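Man-sik Moon
14 June 2020

OK, a thread on trying to learn to sleep like a normal person, after a whole spring of staring at the ceiling until 3 am. Long one, sorry! (1/9)
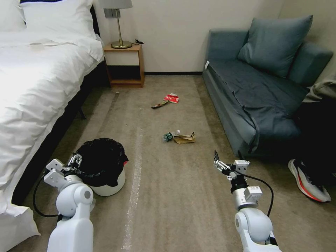 White duvet, two pillows, zero ironing.

2/ Back in April I was getting maybe four hours a night. I blamed coffee, then the neighbors, then the moon (no relation). My sister finally told me to write it all down, so I did, in an old Furnier notebook with half the pages torn out.

3/ First thing I saw in there: I was napping at 5 pm nearly every day and calling it "resting my eyes." I cut the naps and was a complete grump for a week. My family will confirm.

4/ Second thing was the phone. I moved the charger to the kitchen and bought a plain Moltis alarm clock with a dial and an awful ring – truly awful, like a fire drill in a tin can. I love it.

5/ Reading helps, but it has to be the right kind of dull. Thrillers are out. I'm on a history of canals by someone called Pathak and I've read page 100 so many times I could recite it.

6/ Walking! I do 4,000 steps after dinner, same loop past the school and back down the hill. If it rains I go up and down the stairs like a lunatic.

7/ Stuff that did nothing for me: warm milk, counting backwards from 1,148 (don't ask), and the Zerkmont sleep tea, which tastes like a wet hedge.

8/ I'm up to six and a half hours most nights now. Still wake up at 4 sometimes – then I get up, drink some water, do a bit of canals and go back to bed.

9/ If anyone has a cure for the 4 am thing please send it my way. No teas!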